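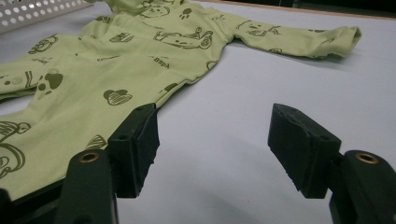 빨래 개는 로봇을 만들겠다고 했을 때 주변 반응은 딱 두 가지였다. "언제 팔 거야?" 아니면 "그냥 네가 개." 두 번째가 압도적으로 많았고, 우리 엄마는 지금도 그쪽이다.

시작은 9월이었다. 같은 공방을 쓰는 다김 메코넨(Dagim Mekonnen)이 아빠가 된 지 얼마 안 됐을 때인데, 이 친구가 작업대에 앉기만 하면 하는 말이 "아기 옷은 왜 이렇게 많고, 왜 이렇게 작고, 왜 팔다리가 다 달려 있냐"였다. 수건은 네모다. 티셔츠도 대충 네모로 봐 줄 수 있다. 그런데 우주복은? 몸통에 소매에 다리까지 다 붙어 있으니 어디부터 접어야 하는지 사람도 잠깐 멈칫한다. 나는 그 얘기를 듣다가 그만 "그럼 그걸로 하자!"라고 해 버렸다. 그 한마디로 가을이 통째로 날아갔다.

우리 공방 이름은 브로티츠(Brotitz)다. 예전에 인쇄소였던 건물 1층이고, 겨울엔 춥고 여름엔 더 춥다(농담 같지만 정말로 여름에 에어컨 조절이 안 된다). 목공 하는 사람, 도자기 하는 사람, 자전거 고치는 사람이 섞여 있고, 로봇 쪽은 우리 셋이 전부다. 다김이 소프트웨어를, 슈펠라 보슈코비치(Špela Bošković)가 기구 설계를, 나는 나머지를 다 한다. 나머지란 조립, 납땜, 옷 펴기, 커피 심부름, 그리고 이렇게 글 쓰기다.

우리가 만든 건 손에 들고 쓰는 그리퍼다. 이름은 콜라르(Kollar). 슈펠라가 붙였는데 무슨 뜻이냐고 물어도 웃기만 한다. 사람이 그리퍼를 직접 쥐고 옷을 집고, 당기고, 접는다. 그 동작을 기록해 두었다가 나중에 로봇 팔에게 가르치는 방식이다. 처음부터 팔을 살 돈이 없었던 우리에게는 꽤 고마운 순서였다. 손으로 해 보고 안 되는 일은 팔을 달아도 안 된다는 걸 일찍 알 수 있으니까.

제일 오래 붙잡고 있었던 건 손가락 끝이다. 첫 버전은 출력한 플라스틱 그대로였는데, 면 원단 위에서 스케이트를 탔다. 쭉쭉 미끄러진다. 고무를 붙였더니 이번엔 너무 잘 붙어서 옷이 손가락을 따라오고, 놓으라고 해도 안 놓는다. 사포를 붙여 보자는 의견도 있었다. 내 의견이었다. 아기 옷에 사포라니, 다김의 표정을 보고 바로 취소했다.

결국 지금 쓰는 검은 패드로 왔다. 네모난 블록 모양인데 윗면을 비스듬하게 깎았다. 이 경사가 별것 아닌 것 같아도, 테이블에 손가락을 비스듬히 댈 때 모서리가 먼저 걸리는 일이 확 줄었다. 대신 닳는다. 오른쪽 패드는 아래쪽 가장자리가 벌써 거칠거칠하다. 내가 오른손잡이라서 그런 거라고 슈펠라는 주장하고, 나는 설계 탓이라고 주장한다. 이 논쟁은 아직 안 끝났다.

브래킷 얘기도 해야겠다. 패드를 받치는 어두운 색 부품인데, 처음엔 출력물에 나사를 바로 박았다. 패드를 자주 갈다 보니 나사산이 뭉개져서 헛돌기 시작했고, 하필 시연 전날 밤에 그랬다. 그래서 황동 인서트를 심었다. 인두로 달궈서 꾹 눌러 넣는 그 작은 금색 고리 말이다. 처음 몇 개는 삐뚤게 들어가서 버렸는데, 익숙해지면 이게 은근히 중독된다. 인두가 살짝 가라앉는 그 느낌! 슈펠라는 내가 필요 없는 구멍에까지 심을까 봐 인서트 봉지를 서랍에 숨겨 뒀다.

연습용 옷은 연두색 우주복이다. 곰 얼굴이랑 발바닥 그림이 여기저기 찍혀 있는데, 다김네 집에서 나온 것이고 아기한테는 이미 작다. 우리는 그냥 "곰 옷"이라고 부른다. "오늘 곰 옷 몇 번 접었어?"가 공방에서 자연스러운 문장이 됐다. 최고 기록은 하루 280번. 그날 저녁에 나는 내 빨래를 하나도 개지 않고 잤다.

무늬가 많은 옷이 좋으냐 나쁘냐를 두고도 한참 떠들었다. 다김은 찬성이다. 그림이 있으면 천이 어느 쪽으로 얼마나 밀렸는지 화면에서 금방 보인다는 거다. 나는 반신반의했다. 모델이 접는 법을 배우는 게 아니라 곰을 찾는 법만 배우면 어떡하나? 그래서 무늬 없는 옷도 섞기로 했는데, 민무늬 아기 옷을 찾기가 그렇게 어려운 줄 몰랐다. 세상 모든 아기 옷에는 뭔가가 그려져 있다. 곰 아니면 하트, 하트 아니면 또 곰.

접는 순서는 이렇게 정착했다. 목 쪽을 위로 두고 판판하게 편다. 한쪽 소매 끝 접힌 부분을 집어 가슴 위로 넘긴다. 반대쪽도 넘긴다. 다리를 올리고, 마지막으로 반을 접는다. 글로 쓰니 금방인데 소매에서 늘 사고가 난다. 소맷부리는 천이 겹쳐 있어서 두툼하고, 얇은 데랑 같은 힘으로 집으면 한 겹만 딸려 온다. 그러면 소매가 혀처럼 쏙 빠져나온다. 그 꼴을 보고 있으면 화도 안 나고 웃음만 난다.

집기 전에 손가락을 벌리고 잠깐 멈추는 버릇도 이때 들였다. 한쪽 손가락은 옷에 바짝 대고 다른 쪽은 맨 테이블에 세운다. 그 상태로 오므리면 천이 안쪽으로 살짝 주름지면서 집힐 자리가 생긴다. 처음에는 위에서 바로 내리꽂았는데, 패드가 천을 눌러 버리니 집을 게 없었다. 옆에서 밀어 모으는 쪽이 훨씬 낫다. 빵 부스러기 쓸어 담는 손동작이랑 비슷하다고 하면 느낌이 올까?

중간에 크게 도와준 사람이 벤디크 엥스트룀(Bendik Engström)이다. 원래 재봉틀을 고치는 사람인데, 우리가 끙끙대는 걸 보더니 옷을 휙 돌려놓고는 "천은 결대로 당겨야지"라고 했다. 그날부터 당기는 방향을 바꿨고, 옷이 비뚤어지는 일이 눈에 띄게 줄었다. 우리는 몇 주 동안 코드를 의심하고 있었는데 말이다. 다김은 조용히 나가서 찬바람을 쐬고 들어왔다.

돈 얘기를 궁금해하는 분들이 많아서 조금만. 그리퍼 한 개에 들어간 재료는 출력용 필라멘트, 패드, 나사, 인서트, 카메라 정도고, 제일 비싼 건 카메라다. 제일 많이 쓴 건 시간이다. 출력에 실패한 브래킷만 모아 둔 상자가 있는데, 도자기 하는 레믈렘 아옐레(Lemlem Ayele)가 가끔 와서 유약 바를 때 받침으로 쓴다며 골라 간다. 우리 실패작이 그렇게라도 쓰이니 기분이 좋다.

지금 우리의 목표는 단순하다. 곰 옷을 50번 연속으로, 소매 한 번 안 빠뜨리고 접는 것. 사람이 그리퍼를 들고서도 아직 못 해 봤다. 나는 막판에 꼭 욕심을 내서 빨라지고, 슈펠라는 너무 꼼꼼해서 한 벌 접는 데 차 한 잔이 식는다. 의외로 다김이 제일 잘한다. 집에서 매일 연습하는 셈이니 반칙이라고 항의했지만 받아들여지지 않았다.

팔은 내년에 들일 생각이다. 슈펠라는 벌써 장착부를 다시 그리고 있고, 다김은 기록해 둔 동작을 정리하는 중이다. 나는 패드를 새로 잘라야 한다. 오른쪽 것부터.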